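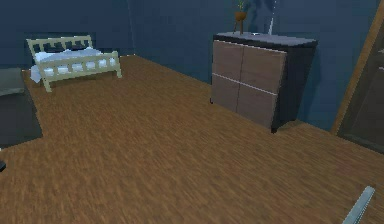 Bedroom, bed at left and doorway at right

Kelstead Broadband Support
Ticket 2927
Opened: January 9, 2022
Customer: Hermine Baumgartner, Bühler Street, Bremineck
Category: Connection / intermittent dropout
Priority: Normal
Status: Resolved
Assigned to: Cyrill Lanz

Problem as reported
Connection drops several times a day and comes back by itself after two or three minutes. Happens on the laptop, both phones and the TV at the same time. Worst in the late afternoon. The service was connected in July and was fine until the hot weather started. I have turned the modem off and on more times than I can remember and it makes no difference. Customer is working from home and losing calls.

Cyrill Lanz
Hello Hermine, thanks for the detail. All devices dropping together usually means the line or the modem and not the wi-fi, but we need to check. Next time it happens, please look at the lights on the front of the modem before you touch anything and tell me what colour the one marked DSL is. Please also tell me if you have any phones, alarms or fax machines plugged into other wall sockets.

Hermine Baumgartner
It went out again at ten past four. DSL light was flashing green, the internet light was off. Took a bit under three minutes to come back. There is one phone in the kitchen and it still gets a dial tone while the internet is out. There's a second socket in the bedroom with nothing plugged into it. The alarm was taken out before we moved in, but the box is still on the wall in the hall.

Cyrill Lanz
Flashing green means the modem has lost sync with the exchange and is trying to get it back. So this is not wi-fi and changing the channel won't help. I have pulled the line statistics from our end. There are 233 resyncs over the last 17 days, nearly all of them between 3 pm and 7 pm. Noise margin is good overnight and poor in the afternoon.

Please do an isolation test:
Unplug the kitchen phone and its filter.
Unplug everything from every other socket.
Plug the modem straight into the first socket using the short grey cable that came in the box, with no filter and no extension lead.
Leave it that way for one full afternoon.

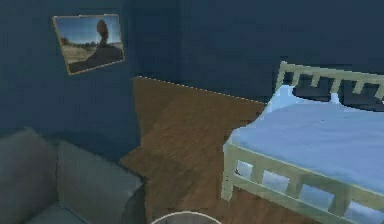 If it still drops with only the modem connected, I will book a technician. If it doesn't, we put things back one at a time until it starts again. Please note the times of any dropouts, as I can match them to the log.

Hermine Baumgartner
Done. It dropped twice, at 3:25 and 5:50. That's better than usual but it was also a cooler day. I was using a long flat extension cable before and have put it away for now.

Cyrill Lanz
Both times match what I have here. The extension cable was not helping, so please leave it out for good, but there's still a fault. Booking a technician to check the lead-in and the internal wiring. Severin Eder covers Bremineck and will ring before he arrives. Someone over 18 needs to be home. There is no call-out fee if the fault is on our side of the first socket. If it's internal wiring, the first 40 minutes are covered under your plan.

Hermine Baumgartner
Any day this week is fine, after lunch if possible so that he sees it happening. Side gate is unlocked. My neighbour Leopold Koller is on the same provider and hasn't had any trouble, if that is useful.

Cyrill Lanz
It is, thanks. It makes a fault at the pillar less likely. Have added it to the job notes.
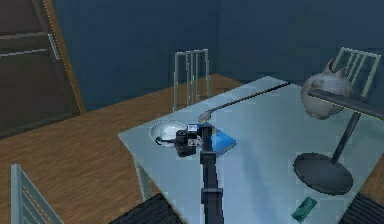
Table with camera, white bowl and blue book

Field note, Severin Eder
Attended 2:15 pm. Tested at the pillar, good. Tested at the house, noisy, getting worse while I was there. Old alarm box in the hall was still wired in series ahead of the first socket. Terminals badly corroded and one joint was only twisted together, no connector. Roof space above it very hot. Bypassed the alarm box, ran new cable from the lead-in to the first socket and disconnected the spare bedroom socket at the junction. Retested, noise margin stable. Old box left on the wall at customer's request.

Cyrill Lanz
Sync speed has come up a fair bit since the rewire. I'll leave the ticket open and watch it over a few hot afternoons.

Hermine Baumgartner
No dropouts so far. Kitchen phone is back on with its filter and still working. Can the bedroom socket be reconnected later if I want a phone in there?

Cyrill Lanz
Yes, log a new request and mention this ticket number. It would need a filter of its own. No resyncs recorded since the visit.

Corina Egger, billing
Work was internal wiring but finished inside the covered time. No charge raised. Credit for the affected days will show on the next bill.

Status changed to Resolved by Cyrill Lanz. Cause: corroded alarm connection in series with line. Reply to this ticket to reopen it.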